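Cleaning Out a Block Bin Without Buying Anything

Filed under: Toys and small parts

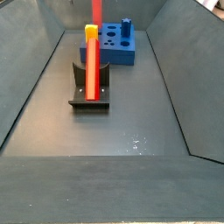 Before you start: do you need a system?

Probably not. I have read a lot of advice on storing blocks, and most of it ends with a shopping list. Dividers, label tape, stacking drawers, a "rotation basket." A few years back I bought a set of Sorkia drawer inserts on the strength of a very confident article, and they now hold birthday candles.

One open bin with tall sides will do for most small collections. If you have 2717 pieces, this page won't help you much. It is written for people with a modest pile of bright blocks, a few odd fixtures that came with them, and a bin that has started to collect grit.

What you need

A dry paintbrush, the cheap two-inch kind
A damp cloth and a dry one
A drop of dish soap
A small screwdriver, if any of your pieces have screws
An old towel to put things on

You do not need a special toy cleaner. Kaede Tsuji tried a spray for a month next to plain soapy water and couldn't tell which half of her blocks was which. I couldn't either.

Step 1. Move everything to one end

Most guides tell you to dump the bin out first. Try it if you like chasing blocks under the couch. I push everything up to the far end and leave the near part of the floor clear. Then you can see what is lying on the bottom, and on a dark bin you will see it, because pale dust and crumbs show up on gray like salt on a road.

Step 2. Brush before you wipe

This is the one step I will argue about. A wet cloth on dry specks makes paste, and the paste goes straight into the corners. Use the dry brush and sweep toward yourself. Follow the seam where the floor meets the wall, down one side and then the other, and slow down at the corners.

Tip the bin over the trash once the dirt is in a line. Hold the blocks back with your forearm, or take them out now if there are too many. A hand vacuum also works, but check the filter for small pieces before you empty it. Adelmo Monti lost a hinge that way and blamed the dog until June.

Step 3. Wipe the floor and walls

Damp cloth, tiny bit of soap. Slanted walls are easier than straight ones since your knuckles don't get trapped at the bottom. Go over it with a clean damp cloth and then the dry one.

Some faint streaks on a matte surface won't come off. I have tried baking soda, and I have tried one of those white foam erasers, which left a shiny patch that looked worse than the streaks. Leave them alone.

Step 4. Deal with the blocks

Lay the towel down and move the blocks onto it. Wipe any that feel sticky. If they are plastic, a short soak in warm soapy water is fine. Painted or bare wood should not be soaked, whatever the back of the box says. Wipe it and let it air out.

Skip the dishwasher. Yes, people say the top rack is safe. Yasuo Hirose ran his through and they came out clean and slightly the wrong shape, and they haven't stacked properly from that day on.

Step 5. Check the holders and other odd pieces

Anything held together or fixed down with screws gets a separate look. Brush out the screw heads, then try each one with the screwdriver. You want it snug. If it turns freely, give it a little at a time and stop when it resists. Never soak these pieces.

A curved cradle or notch on top of a holder picks up fluff, so run a corner of the dry cloth along it.

Step 6. Put it back, loosely grouped

Blocks at the far end, fixtures in front of them where you can grab them. That's the whole arrangement. Sorting by color looks wonderful until someone plays with them, and I give it until Friday.

Leave part of the floor empty. The Dhanial method, which a reader sent me, has you fill every inch so that "nothing shifts." Then you can't find anything or sweep anything.

How often?

Yayra Tetteh does hers weekly and enjoys it. I do mine when I can see specks from standing height. I can't say her blocks look any better.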